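Clemness basket

The Clemness basket is a type of open wicker basket from the Clemness valley, upstream of Rovulau. Made mostly of willow, sometimes with hazel in the base. Used for eggs, bread, laundry, kindling. Also called a "valley round" in older price lists, though not all of them are round.

History

Origins unclear. Willow beds at Clemness are mentioned in parish rents, and by the time the rail line reached Rovulau there were 27 workshops in the valley, most of them one room at the back of a house. Output peaked before cardboard boxes took over the egg trade. The last full-time workshop, at Suten, closed when its lease ran out. Part-time weaving has continued.

Construction

Rods are cut in December, sorted by length and soaked before use. A standard base takes 40 rods, a large one more. Sides are worked in plain randing with a band of waling below the rim. The rim itself is folded down and tucked, which seperates the type from the plaited borders made further south.

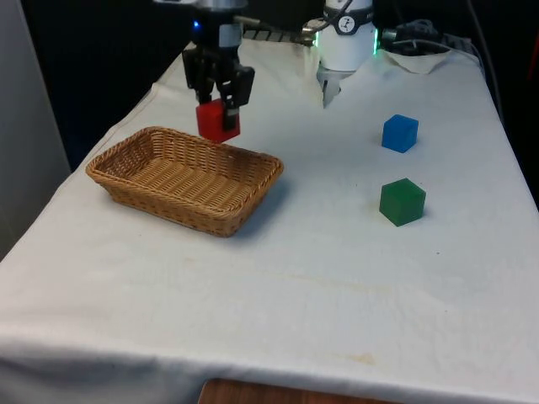 A wicker basket on a white cloth, with a red cube held over the far rim.

Variants

Suten basket: deeper, narrower, two side handles. Chuang basket: shallow, no handles, named after the Chuang mill where they were used for bobbins. Both were sold at Rovulau market along with the ordinary kind and the names get mixed up in alot of sources.

Collections

Rovulau museum holds 262 baskets, roughly half with a known maker. Smaller group at Suten town hall, not on display.

See also

Randing
Willow growing
Rovulau market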